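Treneria Community Forum
Home > Working Groups > Demonstration Data > Collection Practice

Topic: Acceptance criteria for memory module insertion episodes
Status: Open
Replies: 6

folcombe_bench
Posted 14 August 2025

The Folcombe bench requests comment from other sites before we submit our next batch of demonstrations for the desktop computer task. The task is the placing of a memory module into its slot on the motherboard, with the chassis open and all other parts left in place. Episodes are recorded by teleoperation, with the wrist camera as the primary view.

Our present batch contains 444 episodes. Of these, 23 include a regrasp: the operator sets the module down or shifts the hold on it before going on to the slot. The collection guide, as revised in May, states that an episode must show "one continuous attempt." Two of our reviewers read this as excluding regrasps. The other reads it as excluding only episodes in which the recording was paused.

We would ask the group to settle the reading. A still from one of the episodes follows, taken at the point where our reviewers begin scoring alignment. 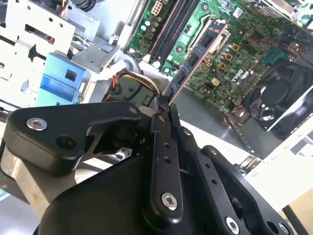

Wrist camera view, memory module held above the DIMM slots.

Please note that the hold is at the lower end of the module and that the module stands at an angle to the board. Our reviewers also differ on whether an angle of this kind should count against the alignment score, or whether alignment should be scored only from first contact with the slot.

quartey_review
Reply 1

Thank you for raising this. The position at Quartey is that regrasps should be excluded from the main set. A policy trained on mixed material tends to pick up the hesitation along with the correction. We saw this in our connector work, where the arm would let go of a part that was already well held. We removed those episodes and trained again, and the behavior became much less frequent.

On the second question, we score from first contact. The approach is the operator's own affair.

ulano_ops
Reply 2

Ulano does not agree with the first point. If every demonstration begins with a good hold and ends with a clean insertion, the system has no example of what to do when the hold is poor. Our operators were told for a long time to discard such episodes, and we regard that as a mistake. The result was a policy that pressed down on the slot with a crooked module and went on pressing.

We would keep all 23 episodes and label the regrasp with a start and end time.

quartey_review
Reply 3

Labeling would meet part of our concern, provided the labels are made by a second person and not by the operator. We would still ask that the labeled episodes be held in a separate folder so that each site can decide whether to train on them.

One further matter. The approach in the still passes close to the drive cage and a bundle of power wires. Does Folcombe record contact with the cage or the wiring as a fault? Our form has no field for it.

folcombe_bench
Reply 4

We do. Contact with wiring is entered as a fault if a wire moves. Contact with the cage is entered only if the arm stops. The field was added locally and does not appear in the shared form. We can send the wording.

With regard to the second labeler, we have the staff to do this for the 23 episodes in question. We could not promise it for every future batch.

ulano_ops
Reply 5

Please do send the wording. We have been writing such contacts in the free text field, where they cannot be searched.

May we also return to the angle? We do not think it should be left out of the score. A module brought in at a slant has to be straightened before it is seated, and the straightening is the part of the motion we most want the system to learn. If reviewers score only from contact, they will pass episodes in which the operator simply pushed until the module gave way into place. Ulano would prefer two scores - one for the approach and one for the seating.

treneria_moderator
Reply 6

The moderator notes the following for the record.

Regrasp episodes may be submitted under a separate label, with times entered by a second person. This applies to the present Folcombe batch and will be reviewed before it is extended to other tasks. Paused recordings remain excluded.

The question of one score or two is not settled. Sites that wish to comment have 14 days from the opening of this topic. Comments should state which form of scoring the site now uses and whether past batches could be scored again under the other.

Folcombe is asked to post its fault wording in the Forms section and not in this topic.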